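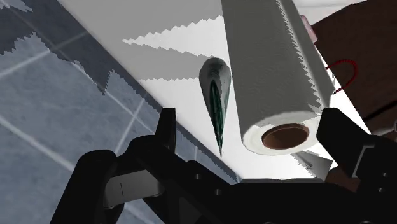 The robot butler is two years away, and it has been two years away for as long as I have been reading about it. I no longer ask whether the arms are getting better. They are. I ask what chore, exactly, I could hand over this evening and then leave the room.

My test is the bathroom. Everyone talks about the kitchen, or about folding laundry, which films nicely and gives the audience a T-shirt at the end. The bathroom is small, hard and full of junk that belongs somewhere else. If a machine can put a bathroom back in order, I will believe the rest.

Draneo, whose sales deck I sat through in November, says its Promine software has run 3608 tidying attempts in simulation. I don't doubt the number. I wanted to know what counted as an attempt, and what counted as finishing one. The answer to the first was that the arm starts moving. The answer to the second took up most of a coffee break, and I still couldn't repeat it to you.

Simulation is cheap and safe, and I see why people start there. You can drop a roll of paper towels all night long and never buy another. But a simulated roll is a polite sort of thing. The one in my house has a loose sheet that sticks to a damp hand, and it unspools across the floor if you grab it badly. Soap is worse. I have lost a bar of soap behind the toilet with two working hands and decades of practice.

Then there is the question of where the arm goes. A chore in a factory gets a cell built for it, with the parts arriving in the same spot every time. A chore at home gets whatever room is left over. Put a Franka arm on top of a cabinet beside the toilet and it can hang its gripper over the things on the tank lid, fine. Now wipe the floor. Now get the purple thing out of the gap between the bowl and the cabinet. Now let somebody use the bathroom.

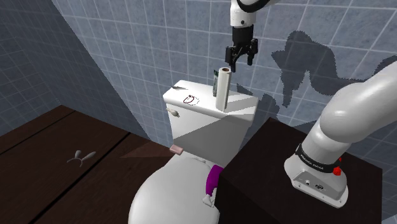

What the shop floor already knows

I spent 8 years writing about small manufacturers before I wrote about houses, and the shop-floor people are far less excitable on this subject. At the Oláh plant in Cundov, a packaging line I used to visit, the arms did one job each and did it well. When the carton supplier changed, the line stopped until a person came over and fixed the setup. Everyone there thought that was normal. They had bought a machine for a job and they knew where the job ended.

Home robots are being sold without that edge. "Tidying" is a hundred small decisions about what is trash, what is clean, what goes back and what only looks as if it does. My family can't agree on half of them.

I would pay for something smaller. Give me a machine that clears one shelf, in one room, and tells me plainly when it can't. Let the company publish the failures along with the good runs - all of them, including the boring ones where the gripper closes on air. Until then I'll keep the sponge under the sink, where I can reach it.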